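致吉康斯基金(Gikance)项目联络组
Jiltska 社区厨房课 九月进展报告

各位好:

又到了写报告的时候。上一封信写得太短,Lionel Collet 看完以后客气地提醒我,说你们其实很愿意听细节,那这次我就放开了写,啰嗦的地方请多包涵。

先说大家最关心的:厨房角已经能用了。年初申请的时候,我在预算表里写的是“小型烹饪练习区,含台面、小家电、教具”,当时心里其实没有底,因为那间屋子原先堆的是折叠椅和旧展板,墙皮掉了一半。现在墙重新刷成了白色,台面换成了灰色的,插座也按电工的意见挪高了。灰色这件事我们讨论过很久,有老师喜欢木头的,觉得温暖,可是试了几块样板之后,大家发现教具放在灰底上特别好认,红的是番茄,黄的是玉米,绿的是青椒,孩子们和视力不太好的老人家一眼就能找到自己要拿的东西。最后还是定了灰色,我现在觉得定得很对。

小家电方面,烤箱、电水壶都到位了。烤箱选的是台式的小烤箱,没有买嵌入式的大家伙。一来是地方小,二来我们的课本来就是希望学员回到自己家里也能照着做,多数家庭用的也就是这种放在台面上的小烤箱。旋钮的操作我们反复练:先看有没有插电,再转温度,再转时间,开门的时候人站在侧面。听起来简单,可是对第一次自己动手的人来说,光是“人站在侧面”这一条,就要练上好几回。

教具这一块我想多说几句,因为这是用你们的钱买得最值的一笔。我们从 Lubis 订了一整套仿真食材,蔬菜、水果、面包都有。起初我也犹豫过,觉得既然是烹饪课,为什么不直接用真的?后来试课的时候就明白了。真玉米煮过两次就软塌塌的,放一夜还要担心坏;真番茄掉在地上,整堂课就变成了拖地课。仿真的食材可以反复拿、反复摆,掉了捡起来擦一擦继续用。学员先用它把动作和顺序练熟,拿起来、放下去、摆进盘子、送到烤箱旁边,等这些都不慌了,再换真的食材下锅。

其中最受欢迎的是玉米。说来有趣,它并不是最漂亮的一件,颜色黄得有点发橙,可是一粒一粒的凸起摸上去很清楚,一头宽一头尖,孩子们拿在手里就不肯放。有位老人家每次来都要先把玉米找出来,横着放在台面左边,说这样看着才像要开饭的样子。后来大家都跟着这么摆,玉米在左、烤箱在右,慢慢就成了我们这间厨房的规矩。

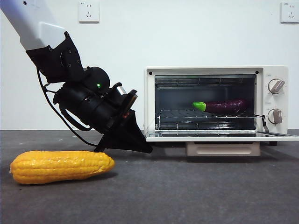
这样摆还有一个好处,就是台面中间空得出地方来做活。以前上试课的时候,东西都挤在一处,盘子叠着碗,碗里又塞着番茄,学员伸手过去总要碰倒点什么。老师们后来在备课本上画了一张很简单的图,食材靠一边,烤箱靠另一边,中间留给手上的活儿。每次下课收拾,也照着图放回去。收拾这一步我们是算在课时里的,不是下课铃响了由老师代劳。第一堂课收拾花了很久,有人把玉米放进了水果筐,旁边的人马上纠正他,两个人为了玉米到底算不算水果争论得非常认真,最后全班投票,玉米归蔬菜。

说说课程本身。目前固定开的是两个班,一个在星期三上午,主要是附近的老人家和刚搬来不久的住户;另一个是放学以后的少儿班。每班配三位带课老师,一位讲,一位看着烤箱那边,还有一位来回走动,谁需要就帮谁。原计划里每班只写了两位,开课后发现看烤箱的人一步也走不开,才又加了一位。加出来的这份人力,目前是由我们自己的日常经费承担的,没有动用项目款,这一点请你们放心,不过明年的预算里我想把它正式写进去,到时候再和你们细谈。

内容上,前几周全是准备动作:认食材、分类、摆台面、认识烤箱。少儿班有家长着急,问怎么还不开火。我请她进来坐了一堂课,看完以后她说回家也要照这个顺序教孩子收拾厨房。到这个月,两个班都已经做到了“热一片面包、配一份蔬菜”这一课。这一课看着小,里面该有的都有:要选食材,要洗手,要把面包平平地放到烤架上,要等,要听见“叮”的一声再去开门。等的那几分钟最难熬,少儿班的老师就带着他们把台面擦一遍,时间刚刚好。

老人班的节奏又不一样。他们大多会做饭,有的做了一辈子,手艺比我们谁都好。他们来,多半是想学用新的小家电,也想有人说说话。有几位一开始不愿意碰烤箱,说家里从来都是蒸和煮。现在已经有人自己带了红薯来烤,烤完切成小块,全屋子都分到了。那天屋里香得不得了,连楼上上书法课的人都下来问。

花费方面,教具连同收纳盒一共用了 210 欧元,比申请时写的少一些,原因是 Lubis 给了团购的价格,收纳盒又是在他们那里一起拿的,省了运费。剩下的部分我们想留着补一批隔热手套,现在的手套对孩子来说太大,戴上以后手指头都找不到位置。如果你们同意,回信说一声就行,我会把单据和这份报告的附表放在一起寄过去。

也有不顺的地方,照例要老实写出来。第一是储物。灰色台面下面本来打算装一排带门的柜子,供应商 Belska 送来的尺寸和量的时候对不上,柜门开到一半就顶着墙角。对方态度很好,答应重新做,但是要等。眼下我们先用收纳盒顶着,盒子上贴了图画标签,反而意外地好用,少儿班自己画的标签比买来的生动多了,那张玉米画得胖墩墩的,须子比玉米还长。第二是通风。两个班接连着上的时候,屋里会闷,我们把中间的休息时间拉长了一点,窗户全开,目前还过得去,冬天怎么办要再想。第三是报名。老人班已经排到了候补名单,可是厨房就这么大,再多人进来,台面边上就站不下了。我们宁可让候补的人多等一等,也不想让谁站在后排只能看别人的后脑勺。

下一阶段的打算是这样的。老人班会进入“一人份午餐”,从头到尾自己做一顿,包括饭后的收拾。少儿班会开始学着写自己的小菜谱,不会写字的就画。等菜谱攒多了,想印成薄薄的一本,给每个家庭带回去,也给你们寄几本。仿真食材那套,我们准备再添几件主食,米饭、面条之类,因为现在蔬菜水果多,主食少,孩子们摆出来的盘子总是只有菜没有饭,老人家看了直摇头。

最后还是要谢谢 Lionel,他上次来的时候正赶上少儿班下课,被一群孩子拉着分了半天蔬菜,外套上还沾了面包屑,一句抱怨也没有。也谢谢你们整个联络组,表格填错了那么多回,每一次都耐心地退回来让我改。欢迎随时过来坐坐,星期三上午来最好,那时候多半有东西吃。

附表和单据清单随信寄上,柜子到货以后我再写信补充。

Jiltska 社区厨房课 项目负责人 敬上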